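Staining on old forks and spoons, will anything shift it?
Posted in Kitchen and Home, 2021-10-04

Olen
Hello all, I do hope this is the right board! We moved in August and I've finally unpacked the box with my gran's everyday cutlery in it, 18 pieces, mostly forks and spoons. They aren't silver as far as I can tell, only stainless, but they have gone a sort of rainbow colour and a few have brown speckles near the handles. I've tried washing-up liquid and a good soak overnight and they look just the same. I don't want to scratch them, as they were on her table every Sunday tea of my childhood (well, every tea really). Any ideas gratefully received.

Mac an tSaoi
Oh, how lovely to have them! The rainbow colour is usually just heat or minerals from the water, and white vinegar should see to it. Warm a little, wipe it on with a soft cloth, rinse well and dry straight away. For the speckles, make a paste of bicarbonate of soda and water, leave it for 40 minutes and rub gently along the length of the metal, never in circles. Mine came up beautifully, though one stubborn teaspoon needed three goes.

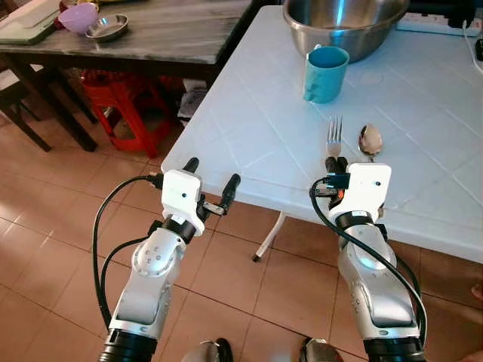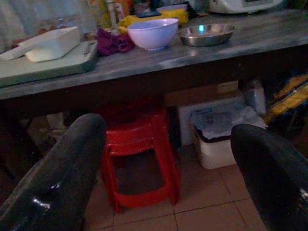 Wustwood Kitchen and Home Club

Do please keep bleach well away from them, and don't leave them sitting in salty water either, that's how I got speckles on mine in the first place.

Ciselura
dishwasher, hot wash, done. mine have been in there for years

Olen
Thank you both! I've started with the vinegar and I'm ever so pleased with the first two forks, so the rest can have their turn tomorrow. I shan't risk the dishwasher with these, but I'm sure it's fine for newer ones.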